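Week 4 handout: Caring for Washable Textiles at Home

Reading for Monday: Wasier course pack, section 22. Bring the fiber chart from last week.

1. Sorting

Sort by color first, then by weight, then by how dirty things are. Dark cotton sheds dye for its first several washes and should stay away from white and pale gray fabric. A heavy item such as a pair of jeans rubs against light knits in the drum and raises pills on them. Towels give off lint and are best washed alone.

Check pockets, close zippers, and turn printed shirts inside out. Leave buttons open. A buttoned shirt pulls at its buttonholes when it spins.

2. Water and soap

Most household laundry can be washed cold. Use warm water for bedding and towels, and hot water only where the label allows it and there is a reason, such as illness in the house.

Students tend to use too much detergent. Extra soap stays in the cloth, feels stiff when dry, and holds on to odor. In a high-efficiency machine, two tablespoons of liquid is enough for a normal load. Hard water needs a little more.

Wool and silk are protein fibers and are damaged by ordinary enzyme detergents. Use a product made for them.

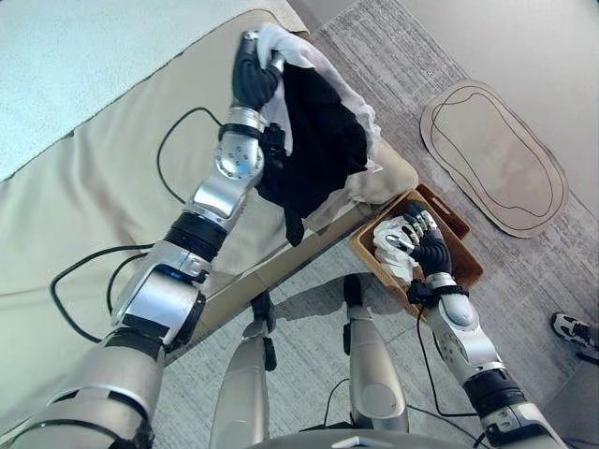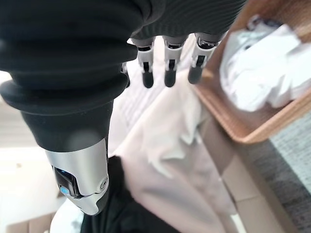 Why do dark clothes fade even when they are washed in cold water?

Rubbing does much of the damage. Fibers break at the surface of the cloth and the broken ends scatter light, so the fabric looks paler. Turning the garment inside out and choosing a shorter cycle will slow this down.

3. Drying

Take clothes out when the cycle ends. Creases set as the fabric cools in a heap. Shake each piece once before hanging or folding it.

Knits are dried flat, since hanging stretches the shoulders. Woven shirts can go on a hanger while damp. Elastic breaks down in high heat, so socks, underwear and sportswear go on low.

For the drying test we use the Sunida cotton swatches. Measure each swatch before washing and again after 45 minutes on medium. Record length and width separately. Shrinkage is usually greater along the length, where the yarns were under more tension on the loom.

4. Folding and storage

Fold only when fully dry. Even slight dampness in a closed drawer leads to mildew. Heavy sweaters are folded and laid flat. Store out-of-season clothing clean, as moth larvae feed on soiled wool first.

Terms to know: pilling, crocking, colorfast, hand, relaxation shrinkage.

Assignment: read the care labels on six garments of your own. Copy the symbols, write out what each one means, and note the fiber content next to it. Turn it in at the start of class with your swatch table.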